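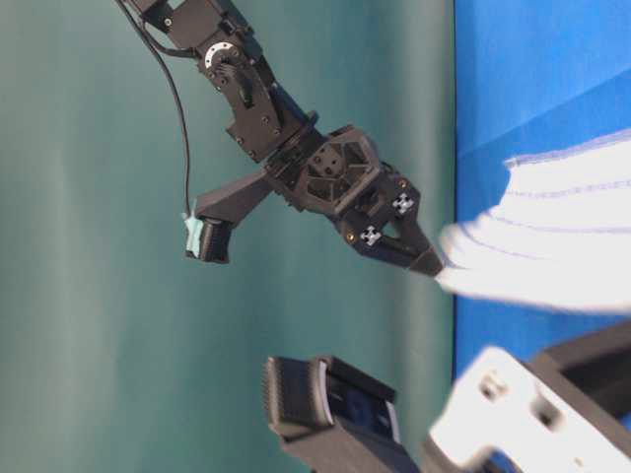
Small Cloths, Big Promises

I have been to three folding workshops now and I still own a drawer that won't close. So when Mikness put its tidy-up weekend online as a gallery, I went in with my arms crossed. The Memora method says every cloth in the house should be folded the same way and stood on end. Their leaflet promises 72 napkins in one drawer. Whose drawer, I'd like to know. My notes follow in the order I made them, posted 05/04/2024.

1. The backdrop
Teal and bright blue side by side. Pleasant enough, and it flatters anything pale you put near it. My kitchen counter is brown and has a toaster on it, so I discount the effect accordingly.

2. The blue side
There is a small fold or crease up toward the top. I was glad to see it. The Memora people talk about smoothing the work surface before every session, and I have never once kept that up past January.

3. The little mint piece
Pale, more or less rectangular, a bit crumpled at the outline. Small pieces like this are where the method loses me. Hammad Marwat, who ran our session, says to sort them by color first. Against teal, a mint one barely stands out, so good luck with that after dinner.

4. The white cloth
White is the easy one to find and the hard one to keep. Marwat folds his in thirds. I tried thirds at home with 39 cloths and gave up with 36 still in the basket.

5. What they would like you to buy
Jilura sells dividers for this, and Nuchit has a set of bins in five sizes. I bought the dividers. They slide around whenever the drawer opens, and the tall napkins flop over the top of them. The bins I can't speak for. At that price I would want to see them in somebody's real kitchen first, with the junk mail left in.

Comments are open until the next session. If your drawer closes, tell me how deep it is.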